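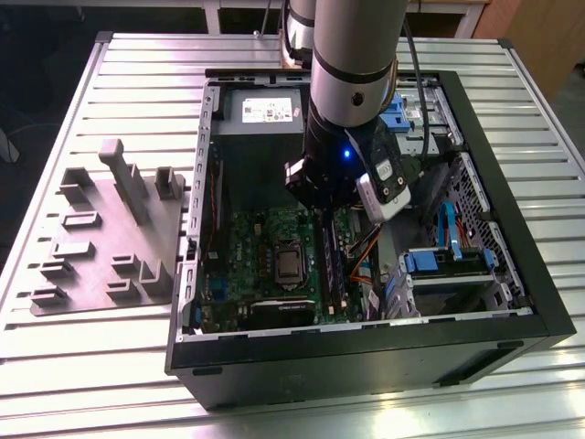
Category: Student robotics projects

Ernadow Desktop Project

The Ernadow Desktop Project is a student robotics project at Sivcombe Technical College in which teams program a robot arm to work inside a desktop computer. It is run as a one-term course in the automation program and ends with an internal competition called the Nedeljković Round. The project takes its name from Ernadow Hall, the building where it is held. Students usually call it "Desktop" or "the Desktop course."

Contents
1 Background
2 Equipment
3 Course structure
4 Tasks
5 Nedeljković Round
6 Software
7 Reception
8 See also

Background

The course was proposed by Amra Tomić, an instructor in the automation program, as a replacement for an older lab in which students stacked blocks and sorted plastic parts by color. In her written proposal Tomić argued that the block lab could be finished by copying coordinates from a previous group's notebook, and that students left it without having dealt with a cramped space, a cable in the way or a part that has to be released before it can be lifted.

A used desktop tower was chosen as the work object. Old office machines were already being collected at the college for parts, so supply was not a problem, and most students had some idea of what the components inside one are for. The first term was taught with a single arm and a single tower. Enrollment was limited to two teams, and both shared the same bench on alternating sessions.

The block lab was dropped the following year. Its parts bins are still used in the introductory course for exercises on gripper opening width.

Equipment

The main station is in room 204 of Ernadow Hall. It has a worktable with a top of slotted aluminum extrusion, to which arms and fixtures can be bolted at any point along the grooves. The arm hangs its gripper over the open side of the computer, which is laid flat with the side panel off. This position was settled on after early trials with the tower standing upright, when the arm had to reach in horizontally and the drive cage blocked much of its path.

A gray 3D-printed fixture plate is placed on the table beside the computer. The plate has posts, slots and brackets of different sizes. The model files are kept in the course repository, and teams may print their own version as long as it has the same outline as the standard plate. Plates designed by earlier teams are stored on a shelf in the room and may be reused with credit in the final report.

One camera looks at the workspace and another is carried near the gripper. The first is used for locating the case on the table and the second for close work. Students are taught to calibrate both during the second week, and the calibration is repeated whenever a camera mount has been touched.

Towers are prepared by lab staff before each term. They are disconnected from the wall, left to stand and checked for damaged edges. Students are not allowed to open a power supply, and the power supply is treated as a fixed part of the case in all tasks.
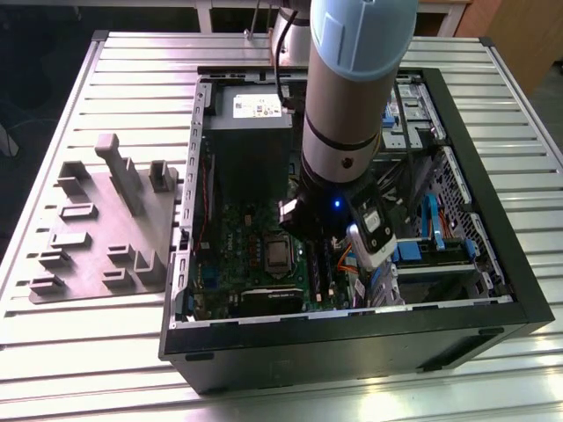

Course structure

Students work in teams of up to 4. Each team is assigned a bench time of two sessions per week and is expected to do the rest of its work in simulation or on paper. A team that misses a session without notice loses the slot to the waiting list for that week.

The first part of the term is spent on manual work. Every student takes a tower apart by hand, puts it back together and writes down each step, including which way a latch moves and how far a part has to travel before it is free. These notes become the team's task sheet. Tomić does not accept task sheets copied from service manuals, on the grounds that a manual assumes two hands and a screwdriver.

The middle of the term covers motion. Teams learn to move the gripper above the case at a safe height, to lower it over a chosen component and to withdraw along the same line. Collision practice is done with a cardboard mock-up of the case. Teams may not use the real tower until they have completed the practice path on the mock-up without touching its walls.

The last part of the term is given to one or more of the tasks listed below. Teams choose their own tasks but have to include at least one that involves contact with the board area.

Tasks

Hover and identify. The gripper is moved to a position over a named component and held there while the software reports which component it is. The parts most often used are the processor, the memory slots, the graphics card and the drive cage.

Label reading. The wrist camera is used to find and read a printed label inside the case. Glare is the usual difficulty, both from the aluminum table and from the metal of the chassis. Teams are allowed to change the room lighting but not to put anything over the table during a scored run.

Cable moving. A cable is gripped and moved away from a marked area. It must stay plugged in at both ends. This is regarded as the hardest of the standard tasks, and several teams have dropped it halfway through the term.

Memory module removal. The retaining clips are opened and one module is lifted from its slot and set in a holder on the fixture plate. The module is counted as placed if it stays in the holder when the arm has withdrawn.

Drive caddy release. The tabs of a plastic drive caddy are pressed and the caddy is drawn out of the cage. Because the tabs have to be pressed together, teams usually print a special fingertip for this task.
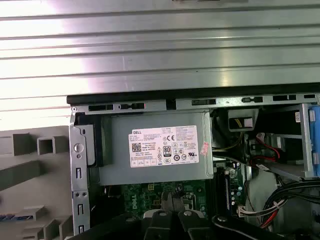 A task called "screw return," in which a dropped screw had to be found and picked up from the bottom of the case, was part of the course for one year. It was withdrawn because screws kept ending up under the motherboard, and the tower then had to be emptied by hand before the next team could start.

Nedeljković Round

The Nedeljković Round is held in the final week. It is named after the workshop that donated the first worktable. Each team makes two runs, and the better one counts.

A run lasts 600 seconds. The clock starts when the arm leaves its rest position and stops when it returns there or when time is up. The tower is placed on the table by a judge, who may shift or turn it slightly from its practice position. Teams are not told in advance how it will be placed, and no one may touch the table once the run has begun.

The maximum score is 200 points. Points are given for completed tasks and taken away for contact with parts that are not involved in the task. Pulling a connector out of the board by accident ends the run, and only the points earned up to then are kept. A team may call a stop at any time without penalty, and this is common when the gripper has caught on a cable.

Ties are decided by the written report. The winning team has its fixture plate mounted on the wall of the corridor outside the room.

Software

Early teams wrote their own control scripts from nothing, and much of the term went into communication faults between the arm and the computer. The course now supplies a small library called Ukden, written by former students. It handles the connection to the arm, the gripper commands and the recording of camera images, and it includes a stop routine that raises the gripper straight up out of the case.

Ukden does not include path planning or image recognition, which teams have to write or adapt themselves. Use of outside libraries is permitted if they are named in the report. Recordings from each run are kept by the course and may be used by later teams for testing.

The library has been rewritten once. The older version named positions by number, and an error in which two positions had the same number sent the gripper into the wall of the case several times. Positions are now named by component.

Reception

Student evaluations have generally rated the course as difficult but useful. The most frequent complaint concerns bench time, since a team that needs to repeat its calibration may use up most of a session doing so. A second complaint is that different towers have different interiors, and that a team which practices on one model is at a disadvantage if its tower has to be replaced. A rule was added allowing such a team one extra session.

Some instructors in the program have questioned whether the course teaches too little about industrial settings, where the object is normally held in a known position. Tomić replied in the department newsletter that students meet fixed positions in two other required courses. The project has since been kept in its present form, with a proposal for a second station under discussion.

See also

Ukden (software library)
Sivcombe Technical College automation program
List of student competitions at Ernadow Hall

This page was last edited on 23 September 2025.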